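# How Do You Go Shopping for a Robot?

Hello again, robot readers! Last time we talked about how a robot can learn a job by copying people, and quite a few of you wrote in to ask what it all costs and who decides what to buy. Those are wonderful questions, and they need a bit of room, so get comfy.

Let's say we want a robot that can tidy a table. It should be able to pick up a soft cloth without dropping it. Before the robot has a try, people do the job with a gripper they hold in their own hands, and the way the gripper moves gets recorded so the robot can learn from it later.
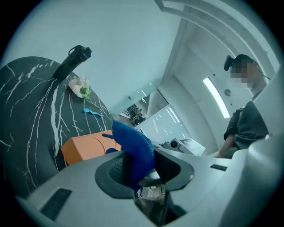 A blue cloth, held in the jaws of a hand-held gripper.
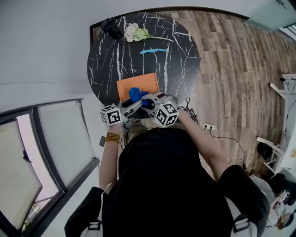 Now, picking up a cloth sounds like a very small job. You do it every time you wipe up spilled juice (I hope you do, anyway!). But when grown-ups plan to teach a small job to a robot, they have to write a shopping list first, and shopping lists for robots are longer than you'd ever think.

## Start with the job

My friend Catrin Gittins plans equipment for a workshop called Prisari, and she has a rule that she repeats so often her brother Meirion can say it along with her: write down the job before you look at the catalog. Catalogs are full of shiny things. If you've ever gone into a toy store to buy one birthday card and come out wishing for a kite, a drum and a giant stuffed octopus, you know exactly the trouble she means.

So at the top of a clean page, Catrin writes one sentence. For the robot they named Alus, the sentence was "Pick up soft things and small things from a table and put them where they belong."

Then she goes through that sentence slowly, word by word, and asks what each part needs. *Pick up* means a gripper. *Soft things* means the fingers can't be too slippery. *Small things* means they have to close nearly all the way. *From a table* means there has to be a table, and yes, somebody really does have to put the table on the list! You would be surprised how often the table gets forgotten.

## Big things and little things

A plan for buying things is called a **budget**. You may have one already, if you've ever split your allowance between something you want now and something you're saving for.

Catrin likes to divide hers in two. One part is for the big things, like the robot arm itself, the grippers and the computer that does the learning. These cost the most, and they're supposed to last for years. The other part is for the little things: batteries, cables, straps, tape, spare finger pads, and all the cloths and boxes and bits and bobs that people will practice with.

The little things have their own envelope. It isn't a paper envelope (it's a row on Catrin's computer), but everyone calls it the envelope anyway. When they began with Alus, the envelope had $300 in it. The batteries came to $63. The practice things for the table came to $55. If you add those together you get $118, and if you take that away from $300 you have $182 left over, which felt like riches to Meirion, who right away wanted to spend it on a lamp shaped like a moon.

They didn't buy the moon lamp. They left the $182 where it was, and by March they were very glad of it, because cables wear out, sticky tape runs out, and one of the finger pads had split clean across.

## Why buy 2 grippers?

Here's a part that puzzles a lot of people. If only one person is practicing, why would you order 2 grippers?

Think of your bike. When it has a flat tire, you can't ride it, and if it's your only bike you have to wait until it's fixed. A workshop with one gripper has the same problem. One loose screw in the morning and everyone is sitting around eating crackers until the afternoon. A second one costs more money, but it means the work can carry on while the first is being mended.

There is another good thing about having a pair. Some jobs need two hands! Try folding a towel with one hand behind your back and you'll see what I mean. Catrin thought that Alus might want to learn folding someday, so she made sure the grippers matched.

Not everything needs a spare, though. They have just the one table, and it's doing fine.

## Borrow it before you buy it

Some companies will let you try a machine for a while before you pay for it. The company that makes the grippers Catrin wanted is called Grinditz, and she asked if she could have one for a short visit, a bit like having a library book.

What do you do with a gripper that's visiting? You use it, a lot, for the job in your sentence. Meirion picked up socks with it, and a sponge, and a slice of bread that nobody wanted to eat afterward. He wrote down how each one went in a notebook with a frog on the cover. He also let three other people try, which was clever of him, as he has very large hands and a handle that suits Meirion might be much too big for somebody else.

These are the things he wrote about:

- Does my arm get tired when I hold it for a long time?
- Can I open and close it smoothly, or does it jerk?
- Is it easy to clean?
- What happens when I drop it? (He did this over a cushion. Please don't drop other people's machines on the floor.)
- If a piece breaks, can we buy just that piece?

That last question is a favorite of mine. A machine that you can fix with a small new part is very often a better buy than a cheaper one that has to be thrown away whole, and it's kinder to the planet, too.

## The costs that hide

When you buy a puppy, you don't only pay for the puppy. There's food and a leash and a bed and trips to the vet, and the puppy will probably eat a slipper or two. Robots don't eat slippers, but they do come with hidden costs, and a good planner goes hunting for them.

Delivery is one. Robot arms are heavy, and they travel in big boxes with a lot of foam. Electricity is another. Space is one that people leave out all the time! An arm needs room to swing without bumping anybody, and people need room to walk past it safely, so you have to measure your room before you order. Catrin marks the shape on the floor with masking tape and everyone spends a day stepping around a robot that hasn't arrived yet.

Then there's time, and time has to be paid for as well. Teaching a robot takes practice, and then more practice, with the cloth lying flat and the cloth in a heap, near the edge and over in the middle. The people who do all that practicing are working, and so their pay goes into the budget just like the batteries do. They need breaks and comfortable straps and something to drink, and Catrin plans for those too.

## Saying "not yet"

The hardest bit of planning is leaving things off. The team had their hearts set on a rolling robot base from a company called Cadwaladr, so that Alus could travel from table to table. It was a lovely machine. Meirion had even picked a color.

But when they went back to that one sentence at the top of the page, there was only one table in it. Alus didn't have to go anywhere. So the rolling base went onto a separate page called "Not Yet," along with the moon lamp, and they look at that page again whenever there's a new budget to write.

## Try it at home

You don't need a robot for this one. Choose a small job that you'd love a robot to do for you, such as putting crayons back in their box or matching up socks, and write it as one sentence on a big sheet of paper.

Go through the words and draw everything you'd need for each one. Ask a grown-up to help you guess at some prices, or make up your own money if you like (ours was in acorns). Pick how many acorns you have altogether, and see whether your drawings fit. If they don't, move a few over to your own Not Yet page, and remember to keep some acorns back for things that break.

Do send us your plans! We love seeing them, and we'll put a few up on the wall by the door where Meirion hangs his coat.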